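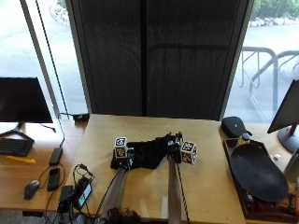
Black dyeing is the coloring of textiles to a deep, neutral black. It is among the harder shades to produce evenly, as most black dyes carry a blue, green or red cast.

Before synthetic dyes, black was usually obtained from tannins and iron salts. The iron weakened the fiber over time — a fault seen in many stored fabrics. Logwood on a chrome mordant later gave a more stable result on wool and silk.

We use cookies to improve your experience. Accept | Manage settings

Cotton is now mostly dyed with sulfur or reactive blacks. Sulfur black is cheap and fast to washing but has poor resistance to chlorine bleach. Polyester requires disperse dyes, applied under pressure or with a carrier.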